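Stockroom walk-through, Jarville annex
August 2022. Checked by Aniela Pietrzak

1. Aisle clear to the door: YES, if you turn sideways.

2. Pallets undamaged and flat on the floor: YES. 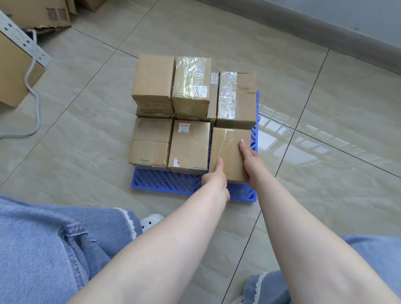

3. Stacking. Two layers is the limit for reused boxes, and for once we are inside it. The blue pallet even sticks out a little past the stack, as the rules like. Corners are creased and scuffed, so nothing heavy goes on top. PASS, grudgingly.

4. Boxes off the walkway: NO. Floor tile is not a shelf, however glossy.

5. Footwear: closed toe, closed heel. Clogs with air holes remain under discussion, in their 4th month.

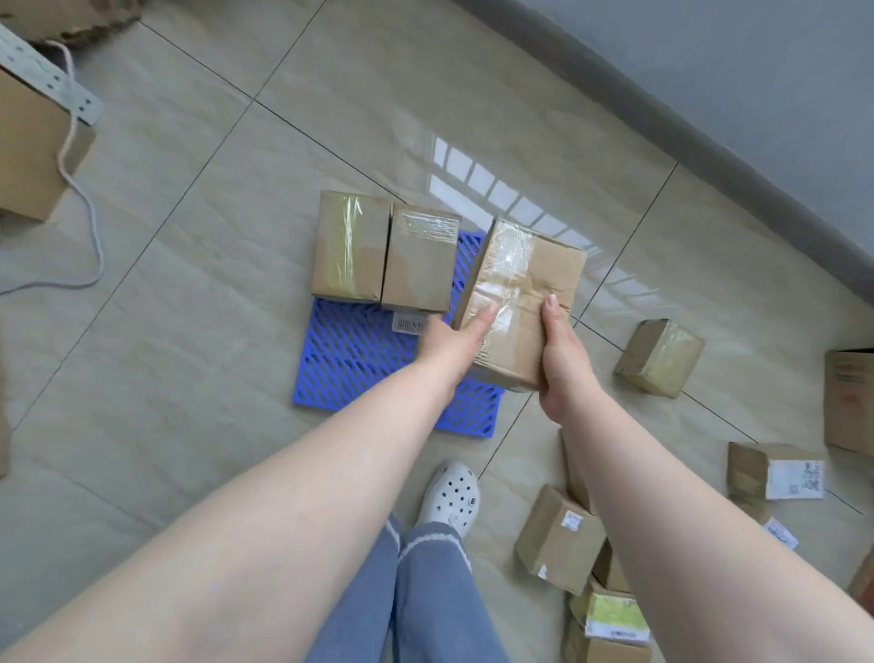
Settimio Cocco objects to item 4 and wants it noted that boxes have to be somewhere while a pallet is being filled. Noted. He has until the next check to tape off a spot for them.

6. Old labels removed or crossed out: NO. See July.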